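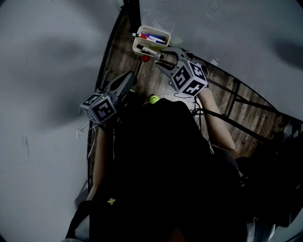

Drying Rate and Cupping in Air-Dried Boards: Final Report

6 min read

1. Background

Boards sawn from a fresh log lose water until they reach balance with the air around them. Shrinkage across the growth rings is smaller than shrinkage along them, so a flat-sawn board tends to cup as it dries. The usual remedy is to stack the boards with spacers and put weight on top. The project set out to measure how much difference the weight makes in an unheated shed, and whether sealing the end grain has any effect on cupping as well as on end splits.

2. Material

The ash boards were supplied by the Bemside sawmill from a single butt log. Each was flat-sawn and cut to a length of 2000 mm and a thickness of 22 mm. Boards containing pith or large knots were rejected. The remainder were divided between two stacks in the shed at Virero. In each stack, alternate boards had their ends coated with a wax emulsion from Jerik, applied in two coats on the day of sawing.

3. Method

Stack A carried no load beyond its own weight. Stack B was loaded with concrete slabs to a total of 95 kg, spread over the spacer lines. Spacers were dry softwood in both stacks, placed directly above one another.

Moisture content was read with an Ikeda pin meter at mid-length and near one end. Readings were taken at 9 am to limit the effect of daily temperature change. Cup was measured at mid-length with a straight edge and feeler gauges on the concave face. The load on stack B was removed for each measurement and replaced straight afterwards.

The first readings in March were discarded. The meter had been left on the softwood setting, and the correction table supplied with it did not cover values above fibre saturation.

4. Results

Both stacks dried at much the same rate. The top layer of stack A ran ahead of the rest in the early weeks, which we put down to the open side of the shed. Final cup in stack B was below 2 mm on every board. In stack A the top layer was worst, and the lower layers were close to those in stack B.

End coating reduced splitting clearly in both stacks. It had no effect on cup that could be separated from the spread between boards.

5. Discussion

The lower boards in stack A were themselves loaded by the boards above, so the comparison is only a fair one for the top layers. A better design would use single-layer stacks. Removing the slabs for measurement also let the boards in stack B move freely for a short time, and this was not allowed for.

Pin meters read close to the surface unless the pins are driven deep. No oven-dry samples were cut, so the moisture figures should be treated as relative.

6. Further work

Repeat with quarter-sawn boards from the same mill. Weigh whole boards at each reading.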